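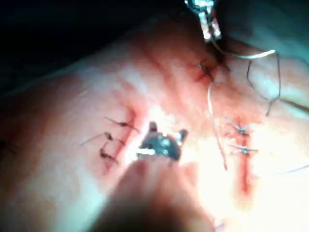
Chi-keung Kong wrote to me after the last version of this guide and asked whether I could put the knot-tying section before the section on choosing thread, as he'd opened his Jellaser practice kit, gone straight to the stitching and run out of thread by teatime. Fair enough! So knots come first now, and thread has moved to section 8.

Section 7: Interrupted sutures on the tissue pad

I'm going to take you through one incision with three stitches in it, each tied and cut by itself. I like interrupted stitches for learning on, as one bad knot can come out and leave its neighbours alone (my first row lost two out of three, and I was quite proud of the third).

1. Settle the pad in its tray and bring your light in from one side. Straight overhead gives you glare just where you want to see the edges.

2. Pick a short incision, and bring the edges together gently before you start so you know how they'll sit.

3. Put the middle stitch in first. Go in square to the surface, a small bite from the edge, and come out the same distance away on the other side.

4. Pull the thread through until you've a short tail left. Keep the long end well off to one side, in one big loose curve if you can manage it.

5. Tie your first throw and lay it flat. Stop as soon as the edges meet.

6. Add the second and third throws, swapping direction each time, and slide the knot over to one side of the incision.

7. Cut both tails. Mine come out at all sorts of lengths and I've stopped fretting, but do leave enough that the knot can't work loose.

8. Now do a stitch above and a stitch below, with even gaps between them.

Note: black thread shows up beautifully on a pink pad. Pale thread is another matter, and I'd save it for your second week.

Caution: if the surface puckers, you've pulled too tight. Snip the knot and start that stitch again.

Caution: the needles in this kit are properly sharp. Count them back into the Groven case, all 16, before you clear the table.

Spare pads are on page 79, along with the thread sizes.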